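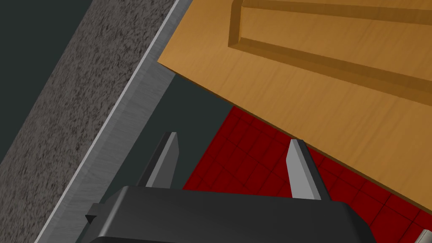 The Kitchen You Were Sold

76 shares | 26 comments

Every few years somebody decides that your kitchen is out of date, and it is usually somebody with cabinets to sell. The latest pitch is refacing. Keep the boxes, swap the doors, and for a fraction of the price of a remodel you get a room that looks new. Verell, which has been pushing the idea hard in Dekville since September, calls it "the two-day kitchen."

I have my doubts about the two days. I have more doubts about the price.

The quote I was given started at a number I could live with and then grew. Hinges were extra. So were the end panels. Hauling away the old doors came to another $1142, for doors I could have carried to the curb myself. The salesman was pleasant and said most customers prefer not to worry about it. I'm sure they do.

Then there is the claim that new doors raise the value of a house. By how much? Verell's brochure has a chart with no numbers on one side. I called Skundby, a smaller outfit across town, and got a vaguer answer in a friendlier voice. When I asked for the name of one buyer who had paid more for a home on account of its cabinet fronts, I was offered a free design visit.

Wood is where the talk gets slippery. "Real wood look" means it looks like wood. "Wood construction" can cover a great deal, and the sample you hold in the showroom may not be what the contract promises. Read that page twice. If the word "equivalent" appears on it, ask equivalent to what, and get the reply in writing.
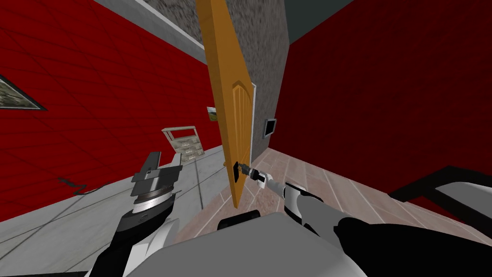
Honeylyn Pascual thinks I am being too hard on the trade. Her refaced doors have held up fine, she told me, and the crew was polite, and she would rather pay for doors than live for weeks with a sink in the hallway. She also admits she never got a second quote.

That last part bothers me. Soomro, a one-man shop, will sand and repaint the doors you have, and his estimate fits on a single sheet. Paint chips, of course, and he says so before you ask.

My own cabinets are still up. One hinge squeaks, and I have bought a can of oil.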